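Miltness announces countertop microwave for small kitchens, with parts and repair program

FLODWOOD, November 2025

Miltness, a maker of small kitchen appliances, today announced the Gyamfi, a white countertop microwave oven for apartments, break rooms, dormitories and other kitchens where the oven has to sit out on the counter. The Gyamfi goes on sale in February through the Miltness store and through independent appliance dealers.

The company is launching the oven together with a parts and repair program called Kallero. Under the program, owners will be able to order the parts that wear out or break most often, including the glass turntable, the interior lamp and the door seal trim, without going through a service agent. Repairs that involve opening the outer case will continue to be handled by trained technicians only.

"Most people who call us about an old microwave aren't unhappy with how it heats," said Hannelore Wallner, head of kitchen products at Miltness. "They've broken the glass plate, or the light has gone, or the door doesn't close the way it used to. They want a part. For a long time we made that harder than it needed to be."

A plain shape for a crowded counter

The Gyamfi was developed at the Flodwood office over two product cycles. The design team started with a survey of households that already owned a Miltness oven and asked where the oven stood, what was kept on top of it, and what people disliked about cleaning it. The company received 3,000 completed forms. The most common complaints were sharp case edges, grease collecting in the gap around the door window, and air vents placed where a wall or a bread box blocked them.

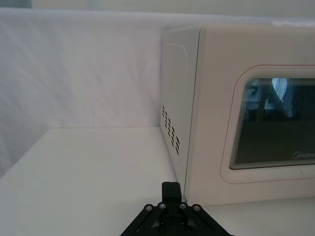

The outer case of the Gyamfi is white, with rounded vertical edges, and it carries no decorative trim on the sides. Miltness kept the side panels close to flat so that the oven can be wiped down in one pass with a damp cloth. Ventilation slots on the left side are set low, near the front edge of the panel, in diagonal columns of small oval openings. The door has a dark glass window with softly curved corners, and a thin reddish-pink line runs around the window frame. That line is the only color on the door, and it was the subject of a fair amount of discussion inside the company. An earlier version had none. Dealers who were shown both versions asked for the line to stay.

Placement instructions for the Gyamfi have been rewritten. They now open with a one-page drawing that shows how much open space to leave on each side, at the back and above. The older Miltness instruction booklets put this information near the end, after the cooking tables, and the survey forms suggested that few owners had read it. The new page can be removed and taped inside a cabinet door. It is also printed on the inside flap of the carton, so that a person unpacking the oven sees it before choosing a spot.

The oven should be placed on a flat, steady surface that can carry its weight. It should not be built into a closed cabinet. Cloths, mail and cookbooks should be kept off the top while it is running, and the side slots should be kept clear at all times.

Door, lamp and turntable

Miltness put much of the development work into the door. The door opens to the left and swings wide, so that a dinner plate or a casserole dish can go straight in from the front. The corners of the door are rounded, and the inner panel is recessed, with a shape that can be wiped out with a fingertip and a cloth.

At the Flodwood test kitchen, door samples were opened and closed repeatedly, and the latches were checked at set points during the run. The test plan called for 203 separate checks on each sample, covering the hinge, the latch slots, the seal and the fit of the door against the front of the oven. Samples that drifted out of line were taken apart, and the hinge was changed twice before the design was approved.

The interior lamp gives a warm light. In the survey, owners of earlier models said they had trouble seeing whether soup was close to boiling over, and several wrote that they opened the door again and again to check. Miltness tried cooler lamps and found that people in the test kitchen preferred the warmer one for looking at food.
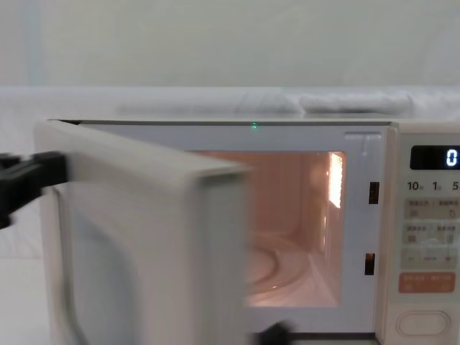 The microwave with its door open, showing the lit cavity, the round glass turntable and the two latch slots beside the opening.

The glass turntable lifts out for washing and can go in the top or bottom rack of a dishwasher. It should be allowed to cool before it is rinsed. The roller ring under the plate also lifts out. Both parts are listed in the Kallero catalog and will be sold separately.

The controls are in a vertical strip to the right of the opening, with a black digital display at the top. Miltness chose large white numerals for the display after older owners reported that thin green or blue digits were hard to read from across a kitchen. The Gyamfi has 6 power levels. A child lock can be set from the control panel and stays on until it is cleared.

How the Kallero program works

Owners can register an oven online, by telephone or with the card packed in the carton. Registration is not required to order parts. A customer who has lost the booklet can find the model number on the rating label and give that number when ordering.

The first Kallero catalog will cover the Gyamfi and the two countertop models that came before it. Parts for older ovens will be added as stock allows. Miltness said it would publish a list of the models for which parts are no longer made, so that customers do not spend time searching for them.

The parts are sorted into two groups. The first group can be fitted by the owner with no tools or with a single screwdriver. It includes the turntable, the roller ring, the feet and the lamp, which in the Gyamfi is reached through a small outside hatch after the oven has been unplugged. The second group must be fitted by a technician. It includes the door assembly, the latches, the fan and all electrical parts inside the case. Miltness will not ship parts from the second group to a home address.

"A microwave can hold a dangerous charge after it has been unplugged," Wallner said. "We want people to fix what is safe to fix at home. We also want to be very clear about where that stops, and the catalog says so on every page."

The program will pay dealers a set fee for each repair done under warranty. The warranty on the Gyamfi runs for 3 years and covers parts and labor. Damage from metal cookware, from running the oven empty or from blocked ventilation slots is not covered.

Dealers that want to take part in the repair program should apply before the February sale date. Training will be held in Flodwood and will cover the door assembly, the latch checks and safe discharge procedures. A dealer may sell the oven without joining the program, but will need to send warranty repairs to a shop that has joined.

Packaging and returns

The Gyamfi ships in a plain cardboard carton with molded paper pulp supports. The turntable is packed in its own sleeve inside the oven, and the sleeve must be removed before first use. A printed strip across the door opening reminds the buyer to take it out.

Miltness will accept old countertop microwaves of any make at participating dealers when a customer buys a Gyamfi. The old oven should be empty and clean, with the turntable packed separately if it is still in one piece. Dealers may limit the number of ovens they take at one time.

Availability

The Gyamfi will be sold in white only at launch. Review units will be sent to dealers and to the home and kitchen press ahead of the sale date. Requests should be made in writing to the Miltness press office in Flodwood and should include a delivery address and the name of the person who will sign for the carton.

Pricing will be given to dealers with the February order forms.

About Miltness

Miltness designs and sells small appliances for home kitchens, including microwave ovens, toasters and electric kettles. The company's main office and test kitchen are in Flodwood.

Press contact: Hannelore Wallner, Miltness, Flodwood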